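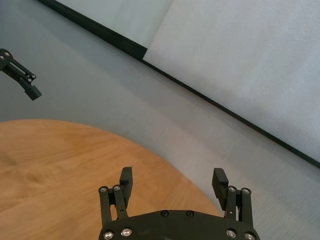 The museum's deaccession review resumed this morning at 8:40 in the Lanavitz reading room. Graciela Ocampo presided, and Agustina Godoy kept the record. The first matter was the Szewczyk bequest of 117 door locks and latches, received without an inventory and never fully cataloged. It was agreed that surface wear will be entered in plain terms, and that scuffs and dust marks on a matte black plate, with silver-rimmed screw heads set into it, are to be written down exactly so, with no estimate of age. Mr. Palma objected to the word "patina" wherever it appears in the old cards. The objection was sustained.

Lunch was taken late. The Destano gallery remains closed while the floor is sealed, and the smell has reached the upper landing.

In the afternoon Surachet Saithong presented the storage estimate. The sum requested is 3,110 dollars, covering 24 shelving bays and the padding for the drawers. I asked that the padding be priced separately. He will return with a revised sheet.

A letter was received from Javiera Fuentealba concerning the loan of the two chapel keys. She asks for an extension through August. I have drafted a reply granting it, subject to the usual condition report, and left it for signature.

Locked the reading room at 5:15.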